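Teaching an arm to tidy up brake parts (and what the brown paper did)

I've been quiet on here since the Trunoston move, mostly because I've been living in the lab with Raíssa Barros trying to get our sorting policy to stop being so fussy. I finally have a result I'm happy to write about, so get a cup of tea.

Quick recap. The job is picking up small car parts and putting them in a three-channel metal tray. We record people guiding the arm through it, then train a policy to copy them. By May we had 302 demonstrations and the thing was lovely on its home table and hopeless anywhere else. Derek Inskip took it over to the Vondbridge bench and it basically sulked.

Raíssa's idea was almost embarrassingly cheap - change the surface under the parts between batches and keep everything else the same. I wanted to do something clever with synthetic backgrounds (I'd already written half the code!) but she had a roll of paper and I had a bug, so paper won.

Dark brown is the mean one. The pads and the bushing are dark too, so there's far less contrast to lean on than you get on a white tabletop, and the arm's own shadow drifts about on it as well.

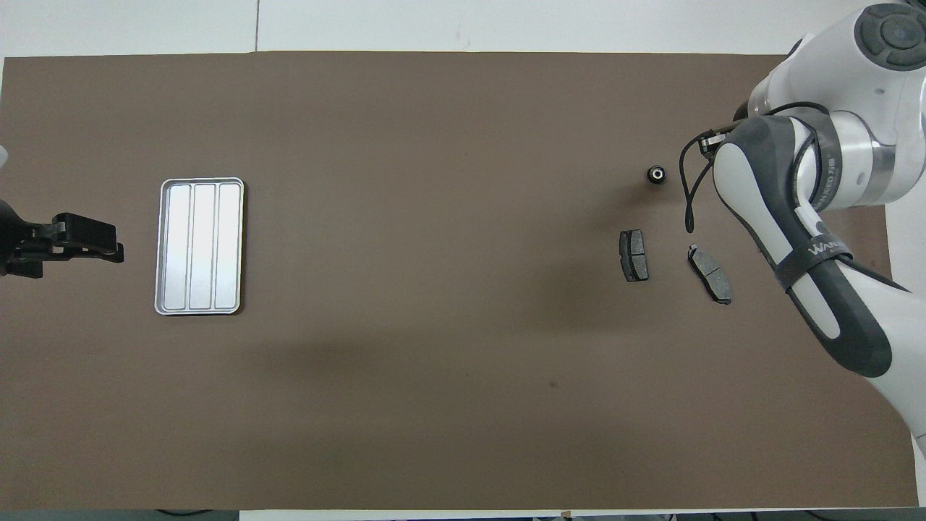
What we changed in training

We added 67 demos across the new surfaces, which brought us up to 369. Same network, same training schedule, same everything else. I was strict about that because Adaeze Adeleke reads these posts and she will ask.

The old policy managed 5 good placements on brown paper before I gave up and stopped the run. The new one got to 33 in the same number of tries, and I may have done a small dance by the kettle. Most of the misses now are pads lying at an angle, where it goes in for the grasp a bit too square and nudges the pad along.

I don't think this means paper beats synthetic backgrounds, by the way. We haven't run that comparison yet. Poppy Rowbotham has kindly offered to finish my abandoned code, so that's next, along with a go at glare on the tray, which still throws it off under the bright lamps.

If you've tried anything similar with shiny trays, leave me a comment. I'm especially keen to hear from anyone who has sorted out the glare without buying new lights!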